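Ordale Cloth Folding Notes

Version of May 18, 2024. Maintained by Kadri Rätsep and Amr Samir.

What this is

A small collection of notes and pictures on how wiping cloths are folded, stacked and put away. It covers nearly 3000 entries, each with a short text note and the fold type. Towels, bed linen and clothes are left out. We may add dish towels later.

Contents

notes/ - one text file per entry
pictures/ - one picture per entry, same name as the note
folds.txt - the list of fold types and what we mean by them
changes.txt - what was fixed and when

Fold types

half - one fold, edges matched
quarter - two folds, the second across the first
third - folded in from both sides like a letter
loose - folded at least once, edges not matched
other - anything else, with a line in the note saying what

A cloth that has been folded and then bunched up keeps its fold type if the layers can still be made out. If they can't, use other.

How the notes were written

Yasmine Chraibi wrote the first set in March. Othmane Benmoussa went through them again and changed the fold type where he disagreed. Where they could not settle it, the note has both types with a slash between them. Colors are in plain words - blue-gray, not a shade name. Material is given only by feel and look, so "fuzzy" or "smooth" and no fiber content. 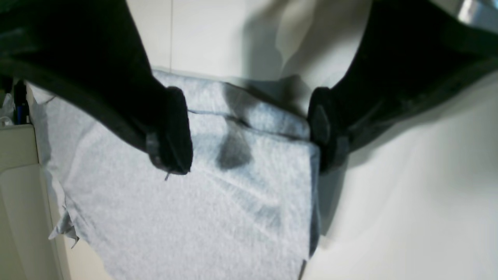
Should a cloth with wrinkles be marked as loose?
Only if its edges don't match. Wrinkles go in the note and have no effect on the fold type.

Known problems

Quarter and half are sometimes mixed up when the lower layers are hidden. Nine entries have a note but no fold type.

Use

Free for teaching and research. Please name Ordale and give the version date. Send corrections to Kadri with the entry name in the subject line.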